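くらしの相談室 ＞ 子育て・家庭 ＞ おもちゃ・片付け

ままごと道具の整理のしかたと、譲るときの洗い方を教えてください

Lena Kalinowski
12月10日（水）投稿

春に引っ越しを予定しています。今の家には子ども部屋と呼べる部屋があるのですが、次の家は部屋が減るので、居間の隅に子どもの物を置くことになりそうです。

困っているのがままごと道具です。上の子が小さいころから少しずつ買い足し、義理の姉の家からもまとめてもらい、今は衣装ケースから溢れています。野菜や果物、お皿、コップ、鍋、パンの切れ端のような物、何だったのかもう分からない部品が全部一緒に入っています。素材もばらばらで、木の物、プラスチックの物、フェルトの物、それから本物の台所用品で子どもに下ろした物も混ざっています。

上の子は小学生になり、もうほとんど触りません。下の子は四歳で、毎日ではありませんがまだ遊びます。遊ぶといっても、ケースを倒して中身を床に広げ、そこから気に入った物だけ拾って、あとはそのままです。片付けは結局私がやっています。夕食の支度の前に床に座って野菜を拾っていると、何をしているのか分からなくなります。

知りたいのは次のことです。

何を残して何を手放すか、どういう基準で決めたらいいか。子どもに選ばせるべきか、親が決めていいのか。

手放す分は Clernarstead の子育てひろばに譲ろうと思っています。電話で聞いたところ「洗って乾かしてあれば受け取ります」とのことでした。木の物やフェルトの物はどう洗えばいいのでしょうか。プラスチックの物も、べたつきが取れない物があります。

次の家での置き方。居間なので、できれば来客のときにさっと隠せるようにしたいです。棚を買う予定はありますが、まだ決めていません。

引っ越しは3月なので時間はあります。夫は「全部箱に詰めて持っていけばいい」と言っていますが、それをやると次の家でもそのままになるのが目に見えています。

よろしくお願いします。

Siobhán Quinlan
ベストアンサー

うちは子どもが三人いて、末っ子が小学校に上がるまでままごと道具がずっと家にありました。その後、地区の保育室で週に何度か手伝いをしていて、そこでもおもちゃの手入れをしています。長くなりますが、順に書きます。

まず分ける作業ですが、子どもが寝たあとか、いない時間に一度、親だけで全部出してください。床に古いシーツを敷いて、その上にケースの中身をあけます。最初は残すか捨てるかを考えないで、種類ごとに山にするだけにします。食べ物、食器、調理道具、それ以外。この四つくらいで十分です。細かく分けすぎると途中で嫌になります。

山ができると、どこが多いのかすぐ分かります。うちの場合はコップでした。コップばかりやたらにあって、お皿が全然足りませんでした。子どもがケースをひっくり返すのも、お皿を探していたのだと思います。下のお子さんがどういう遊び方をするかにもよりますが、お店屋さんが好きなら食べ物、お料理が好きなら鍋とおたま、お客さんごっこが好きなら食器を厚めに残すといいです。

次に、壊れている物をよけます。割れて角が出ている物、塗装がはがれてきて爪で引っかくと粉になる物、マジックテープの糊が外れかけている物。これは譲る側にも入れないでください。ひろばの方は断りにくいので受け取ってしまい、あとで向こうが捨てることになります。私も受け取る側になってから分かりました。

それから、何だったか分からない部品。これは小さい袋に入れて台所の引き出しにでも入れておきます。引っ越しの荷造りまでに誰も何も言わなければ処分です。うちでは一度だけ、おもちゃのコンロのつまみだったことが判明して救出しました。

子どもに選ばせるかどうかですが、私は先に親がだいたい決めて、最後の部分だけ子どもに選んでもらうやり方をしていました。四歳の子に山を全部見せて「どれがいる？」と聞くと、全部いると言います。当たり前だと思います。トマトとナスを並べて「どっちをおうちに置いておく？」なら選べます。選ぶのに時間がかかるようなら両方残します。そこで時間をかけても仕方がないので。

上のお子さんにも、一応声はかけてあげてください。もう遊んでいなくても、これだけは取っておきたいという物があるかもしれません。うちの長男は十歳のときに、欠けたフェルトの目玉焼きだけ返してくれと言ってきました。今も机の中に入っていると思います。

手放すのがつらい物は、期間を決めて箱に入れておくのがいいです。箱の外に中身と日付を書いて、子どもの目に入らないところに置きます。「あれどこ？」と聞かれたら出します。聞かれなければそのまま譲ります。3月までならちょうどいい長さではないでしょうか。年が明けてから始めても間に合いますが、年末年始は家にいる時間が長くて子どもがよく遊ぶので、その様子を見てから決めるという手もあります。

本物の台所用品を下ろした物の扱いですが、私は残すほうをおすすめします。ざるやボウルは軽くて丈夫で、おもちゃとして売っている物より長く使えます。それに、入れ物として使えます。野菜をざるに入れる、というのは四歳の子にはとても分かりやすいようで、片付けの箱に入れなさいと言っても動かない子が、ざるに入れておいてと言うと入れます。 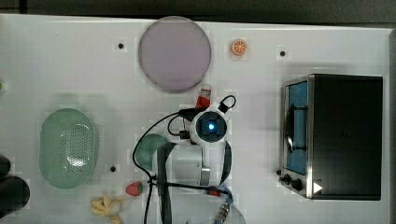

食べ物と食器は、入れ物を別にしておくと後が楽です。遊んでいる間は混ざって構いません。しまうときに二つに分けるだけなら、小さい子でもだいたいできるようになります。三つ以上に分けさせようとすると、うちでは必ず途中で逃げられました。

洗い方に移ります。

プラスチックの物は、ぬるま湯に台所用の中性洗剤を少し溶かして、しばらく浸けてから柔らかいスポンジで洗います。熱い湯を使うと薄い物は曲がります。私は末っ子のケーキの型を熱湯で曲げました。溝や網目に汚れが入っている場合は、使い古しの歯ブラシでこすります。中が空洞になっている野菜や果物は、小さい穴から水が入ると抜けなくなるので、浸けないで布で拭いたほうがいいです。振ってみて水音がしたら、穴を下にして何日か置いておきます。それでも抜けなければ、譲るのはやめておきます。

べたつきが取れないというのは、汚れの場合とプラスチック自体が古くなっている場合があります。汚れなら、重曹を水で練ってこすると落ちることが多いです。洗って乾かした直後はさらっとしているのに、翌日触るとまたべたべたする物は材質のほうの問題なので、処分してください。洗っても戻りません。

シールの跡は、食用油を少しつけてしばらく置き、布で拭き取ってから洗剤で洗います。専用の剥がし剤もありますが、子どもが口に入れる物には使いたくないので私は使っていません。

木の物は水に浸けないでください。固く絞った布で拭いて、すぐに乾いた布で拭き、風通しのいいところに立てかけておきます。日なたに出すと割れたり反ったりします。汚れがひどいところは、目の細かい紙やすりで軽くこすってから拭きます。塗ってある物には紙やすりは使えません。塗っていない白木の物でかさかさしてきたら、食用の亜麻仁油をほんの少し布に取ってすり込むと落ち着きます。つけすぎると臭いが残ります。それから、木の実の油を使うとアレルギーの子がいたときに困るので、譲る物には何も塗らないで渡すのが無難です。保育室ではそうしています。

フェルトの物は、羊毛なのか化繊なのかで違います。札がついていなければ分からないことが多いので、どちらでも大丈夫なように、ぬるいというより冷たいくらいの水で、おしゃれ着用の洗剤を使い、押し洗いします。揉むと縮みます。タオルに挟んで水気を取って、平らに置いて乾かします。綿がたくさん詰まっているもの（うちではキャベツがそうでした）は、中まで乾くのにかなり日数がかかります。冬は特にかかります。表面が乾いていても中が湿っていることがあるので、袋に入れるのは急がないほうがいいです。臭いをかいで、少しでも生乾きの臭いがしたら洗い直すか、あきらめます。

マジックテープでくっつく野菜は、テープに糸くずや髪の毛が詰まって切れなくなっていることがあります。つまようじか、目の細かい櫛でかき出すと元通りになります。これは夜にテレビを見ながらやるのにちょうどいい作業です。

消毒が必要かどうかはひろばに聞いてみてください。場所によって決まりが違います。うちの保育室では、受け取ったあとにこちらで消毒するので、持ってくる方には洗うところまでしかお願いしていません。家で薄めた漂白剤を使うと、濃さを間違えたり、すすぎが足りなかったりする方がいるので、頼まれていないならしないほうがいいと思います。

乾かす場所ですが、お風呂場の物干し竿に洗濯ネットを吊るして、その中に入れておくと場所を取りません。小さい物が排水口に落ちるのも防げます。

譲るときの渡し方も書いておきます。まとめて一つの大きな箱に入れるより、持てる大きさの袋か箱に分けて、食べ物、食器というように中身を書いてあると受け取る側はとても助かります。セットになっている物は、セットのまま紐で縛るか、口の閉まる袋に入れてください。足りない部品があれば、紙にそう書いて入れておきます。電池が入る物は電池を抜きます。液漏れしていないかも見てください。

最後に置き方ですが、私は蓋のない浅い箱を低い棚に入れるのがいいと思っています。深い箱は下の物が見えないので、結局ひっくり返されます。今の衣装ケースで起きているのがそれだと思います。浅い箱にして、上から見て全部見えるようにすると、倒さなくても取れます。来客のときに隠したいのなら、棚の前に突っ張り棒で布を下げておけば済みます。扉つきの棚は見た目はすっきりしますが、指を挟むのと、開けっ放しになるのとで、うちでは扉を外してしまいました。

棚を買うなら、箱を先に決めてから、それが入る棚を探すほうが失敗しません。私は逆にやって、箱が少しだけ入らず、棚の縁を削る羽目になりました。幅が40センチの箱だったのですが、棚の内側が板の厚みの分だけ狭かったのです。外寸と内寸は必ず両方見てください。

もう一つ。引っ越しの荷造りのとき、残す分のままごと道具は最後のほうに詰めて、着いたら最初に開ける箱に入れておくといいです。親が荷解きをしている間、子どもがそれで遊んでいてくれます。うちは奥に積んでしまって、着いた日に大泣きされました。

Kam-wah Siu

全部譲って、下の子には新しい小さいセットを一つ買ってあげたらどうですか。整理する時間のほうがもったいないです。Tranton の Dunne に中古のおもちゃの棚があって、セットで5ユーロくらいからあります。うちはそこで買って、飽きたらまた持っていきました。

洗うのは食洗機に入れました。溶けた物もありましたが大半は平気でした。

Ingrid Whitlock

Siobhán さんの回答が詳しいので、違うところだけ書きます。

食洗機はやめたほうがいいと思います。高温のコースだと薄いプラスチックは変形しますし、小さい物が下に落ちてヒーターに触れると臭いが取れなくなります。私は一度それで業者を呼びました。どうしても使うなら、上の段だけ、低温で、乾燥は切って、ネットに入れてください。木の物は低温でもだめです。

置き方についてですが、居間に置くなら、私は全部を一度に出しておかないやり方をすすめます。手放す物を決めたあと、残した物をさらに半分に分けて、片方は押し入れか高い棚に入れておきます。ひと月くらいしたら入れ替えます。子どもにとっては、しばらく見なかった物が戻ってくるとまた新しい物のように遊びます。片付ける量も半分で済みます。四歳なら、床に出る量が減るだけで自分で片付けられるようになる子も多いです。うちの娘はそうでした。息子はだめでした。

入れ替える日は決めなくていいです。遊ばなくなってきたなと思ったらで十分です。決めてしまうと、それが家事の一つになります。

箱には中身の絵か写真を貼っておくといいと聞いて、うちでもやりましたが、あまり効果はありませんでした。子どもは絵を見ないで入れます。色で分けたほうがまだましでした。食べ物は緑の箱、食器は白い箱、というふうに。これも人によるかもしれません。

それから、床に座って拾っていて何をしているか分からなくなる、というところはとてもよく分かります。私は夕食前に拾うのをやめて、子どもが寝る前に一緒に片付ける時間に移しました。夕方はどちらも疲れていて、うまくいかないです。夕食のときに床に散らかっていても、足の踏み場があればよしとしました。夫は最初嫌がっていましたが、そのうち何も言わなくなりました。

敷物を一枚決めておくのも役に立ちます。ままごとはこの敷物の上でやる、と決めておくと、散らばる範囲が限られます。端を持ち上げれば真ん中に集まります。私は Grestitz の丸い敷物を使っていました。紐を引くと袋になるもので、急な来客のときは袋にして寝室に放り込んでいました。同じような物は布と紐があれば作れます。丸く切って縁に紐を通すだけです。ただ、袋のままにしておくと結局ケースと同じで底のほうが見えなくなるので、普段は箱に戻していました。

大きい家具の話も少し。ままごとのキッチン台のような物はお持ちですか。質問には書いてありませんでしたが、もしあるなら、次の家に持っていくかどうかを先に決めたほうがいいです。あれがあるとないとで、必要な場所がまったく変わります。うちは引っ越しのときに台は譲って、低いテーブルを一つ置き、コンロは厚紙に丸を描いた物にしました。子どもは別に文句を言いませんでした。食事の支度ごっこが終わると、そのテーブルでお絵描きをしていました。片付けば普通のテーブルなので、居間に置いても気になりません。

テーブルの高さは、子どもが立って遊ぶなら48センチくらいが使いやすかったです。座って遊ぶには少し高いです。これはお子さんの背丈で変わりますから、今ある家具の前に立ってもらって確かめてください。

譲り先の件ですが、ひろばに持っていく前に、受け取りの曜日や時間があるかどうかも聞いておくといいです。私の住んでいるところでは、年末は受け取りを休んでいました。あと、フェルトの物はお断りというところもあります。洗って消毒するのに手間がかかるからだそうです。電話ではたぶんそこまで話していないと思うので、念のため。断られた場合は、布の物だけ欲しいという知り合いがいないか聞いてみると、意外といます。赤ちゃんのいる家では、軽くて当たっても痛くないので喜ばれます。ただ、小さい飾りが縫いつけてある物は取れると危ないので、赤ちゃんのいる家には渡さないでください。

Lena Kalinowski（質問者）

皆さん、ありがとうございます。

さっそく昨夜、シーツを敷いて全部出してみました。コップではなくパンがたくさんありました。義姉の家から来た物がほとんどパンだったようです。お皿はやはり足りていませんでした。

上の子に声をかけたら、思ったより真剣に見ていて、木の包丁とまな板を取っておきたいと言われました。自分の部屋に置くそうです。次の家では下の子と同じ部屋になるので、どこに置くつもりなのかは聞いていません。

べたつく物は重曹で洗って、今乾かしているところです。明日触ってみて、またべたついていたら処分します。フェルトの物は乾くのに時間がかかるとのことなので、今週中に洗ってしまおうと思います。

キッチン台はあります。書き忘れていました。場所を取るので夫と相談します。テーブルにするという案は考えていなかったので、新しい家の居間の寸法をもう一度見てみます。

食洗機は怖いのでやめておきます。中古の店のことは、足りないお皿を買い足すのに見に行ってみます。ひろばには明日もう一度電話して、フェルトのことと年末の受け取りのことを聞きます。

Ecaterina Pană

解決済みのようですが、同じことで検索して来る人がいるかもしれないので一つだけ。

木のままごとで、磁石でくっつくタイプの物がありますが、あれは磁石が外れていないか必ず見てください。接着が弱くなって、振ると中でカタカタいう物は譲らないほうがいいです。小さい子が飲み込むと大変なことになります。くっつけてみて、前より力が弱いと感じる物も怪しいです。私は友人にもらった物の中に、磁石が半分出ている物を見つけました。拭くときに一つずつ指で押して確かめると見つけやすいです。

外れた磁石を接着剤で付け直して使い続けるのもおすすめしません。布で包んで、子どもの手の届かないところに置き、自治体の出し方に従って捨ててください。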